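新しい作業机がやっと片づいた話を、少し長くなりますがつなげて書きます。お茶でも飲みながらどうぞ。

組み立て自体は先週のうちに終わっていたんです。Urmontの白い天板に、Cindbyのパネルを後ろへ立てるだけの簡単な組み合わせ。なのに、その上に物を置き始めたらもう止まらなくて、三日で天板が見えなくなりました(早い!)。

それで今朝は、いったん全部おろすところから始めました。ペン立ても、読みかけの本も、どこの鍵かわからない鍵も、ぜんぶ床へ。床がひどいことになりましたが、白い天板がすっと広く見えるのはやっぱり気持ちがいいですねえ。しばらく拭いては眺め、拭いては眺めしていました。

パネルは薄いグレーがかった白を選びました。真っ白とずいぶん迷って、母にも電話して、結局は店で見た第一印象のほうに戻りました。継ぎ目の細い線が縦に入るので、物をまっすぐ置きたいときの目印にもなって、これは思わぬ収穫です。

買い足したものはほとんどなくて、引き出しに敷くシートだけ。2,284円でした。前の机で使っていたのは端がめくれてしまって、見るたびに気になっていたので、ここは奮発です。長さは100センチで売っていて、引き出しに合わせたら半分ほど余りました。余りは靴箱に回す予定。

そうそう、悩んでいるのが電源タップの置き場所です。床に置くと掃除のたびに持ち上げることになるし、パネルに留めるのもまだ勇気が出ない。細長いものって、どこに置いても少し邪魔なんですよね。皆さんはどうしていますか。USBの口もついている型で、毎日使うので、あまり奥には隠したくないんです。

お昼は机でパンにしました。近所のNikzadで買ってきた細長いパンで、焼き色の上に濃い色の筋が斜めに何本も入っていて、袋から出したときにちょっと見とれてしまいました。ひとりで食べるには立派すぎる大きさかなと思いつつ、ためらわずに買ってしまうのが土曜日です。

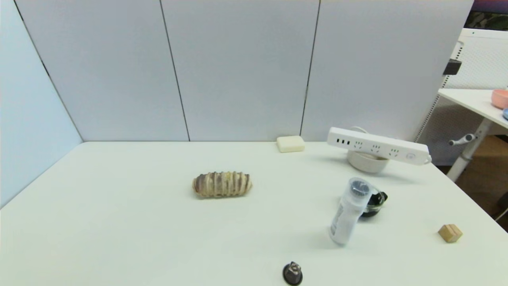
文・写真:Plilunari机まわり日記 2025/03/29

電源タップはとりあえず丸い白い器の上に、斜めにのせたまま。奥のパネルぎわにある小さなクリーム色の四角いのも、まだ行き先が決まっていません。まんなかにパンがあると、それだけで机が急に食卓らしくなりますね。仕事をする気持ちはだいぶ遠のきました。

床に広げたほうは、数えてみたらペンだけで49本ありました。書けるかどうか一本ずつ試していたら、あっという間に夕方です。途中で古い手帳まで読み始めたので、半分は自分のせいなんですが。

電源タップの件、返信でいくつか教えていただけたらうれしいです。配線用のトレーを天板の裏につけている方がいたら、ぐらつかないかどうかもぜひ。明日は引き出しのシートを切って敷くところまで進めて、夜にまた続きを書きますね。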